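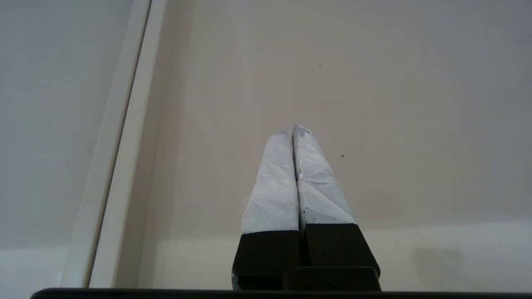 Can a home robot do laundry from start to finish yet?

gretdale_home
I keep seeing clips of robots folding shirts. We are a family of five with a laundry room in the basement, and I would pay real money to be done with it. Is there anything I can buy now that takes clothes from the hamper to the drawer?

Talukder
Not from start to finish. Washing and drying have been automatic for decades. What's left is sorting, moving the load, folding and putting away, and those are still hard for a machine. Cloth never lands in the same shape twice, so the robot has to work out where the collar is every time. Towels go best. Fitted sheets are a mess. Stairs rule out most robots on wheels, so your basement is a problem too.

If you want to spend money now, get a washer-dryer combo. It removes one transfer. Ours takes up to 31 pounds, but it's slow.

sestevlow501
I work in a shop that packs parts and we have an arm on one line. It does one box size all day and does it fine. Change the box and somebody has to set it up again. Your house changes the box every five minutes.

mudroom19
just get a wash and fold service. I pay $19 a bag and they pick up

Posted 23/01/2024 in Virketti Home Help, Appliances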